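Questions about our evening sewing and mending courses

Before you write to us, please look if your question is already answered on this page. We update it every December, when the new program is ready.

Do I need to know sewing already?
No. The course in Pristhorpe is for complete beginners. For the course in Ernammont you should be able to thread a machine and sew a straight line. If you are not sure which one is right for you, choose Pristhorpe. You can change to the other group until the second lesson, if there is a free place.

What do I have to bring?
Bring one piece of clothing that needs repair and small scissors, if you have them. Thread, needles and pins are included in the price. Please wash the clothing before you come. We do not accept leather or wet suits, our machines are too weak for them.

How much does it cost?
The full course costs 400 and has eight lessons. A deposit of 100 must be paid when you register, and the rest is paid at the first lesson. Students and retired persons pay the same deposit, but they get 44 off the full price.

Can I get my deposit back?
Yes, if you cancel at least two weeks before the first lesson. After this date we can move your deposit to the next course, but we can not return it in money.

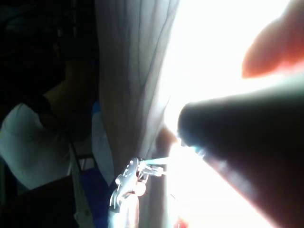

Strong light from the window side.

At what time are the lessons?
They start at 6:30 in the evening and finish at 9. The door is open from 6:15. If you come later than 7, please ring the bell marked Yeom, because the street door will be locked.

May I bring my own sewing machine?
You may, and many people prefer it. It must have a working cable and a foot pedal. We can help you with the settings, but we do not repair machines.

Where can I park?
In Ernammont there is free parking behind the building. In Pristhorpe it is better to take the bus to the stop Wistuvgate and walk five minutes up the hill.

Do you give a certificate?
We give a simple paper which says that you attended. For this you must be present in at least six lessons. It is not an official qualification.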